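Notebook, August, 7.40 am — glue trials, continued

Back to the hide glue, as the Vimia drawer fronts have let go again at the mitres. I blamed the damp last time. I blamed the clamps the time before. Running short of things to blame that aren't me.

Soaked 35 g of the Bosivari pearl in cold water overnight, then warmed it in the old pot. The thermostat on the pot says what it likes, so I've gone back to the kitchen thermometer. Held it at 60 for most of an hour. Smelt as expected. Windows open, door shut, apologies to whoever shares the stairs.
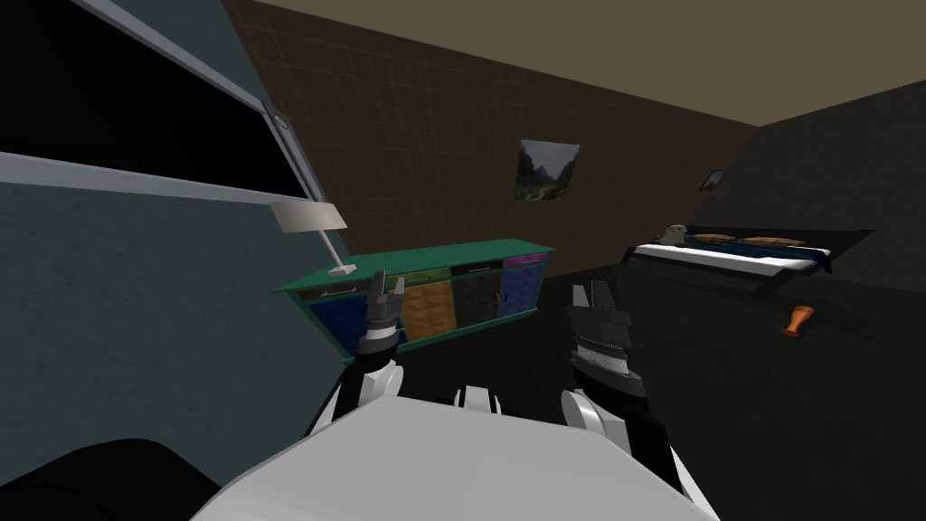

Bedroom with dresser, rendered.

Test joints, batch 2: beech to beech, rubbed, no clamps. Beech to pine, clamped. One with a pinch of salt in the glue to slow the gel, which the Skurner leaflet recommends on one page and forbids on the next. I followed the first page.

Left the lot under the bench with 230 written on the lid so it doesn't get mistaken for lunch.
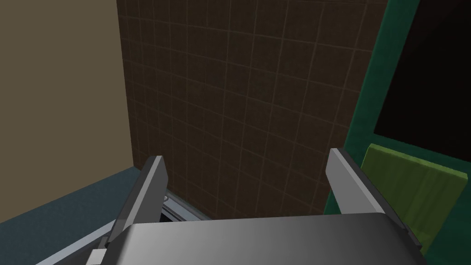

The rubbed joints grabbed at once and I couldn't shift them by hand. The salted one slid about like soap — I'll give it another night before I'm rude about it in writing. Sized the end grain on the Ki offcuts with thin glue and left them to dry.

To do: fresh water for soaking, scrape the pot, find the other brush. Don't touch the mitres until the salted joint has been broken and looked at.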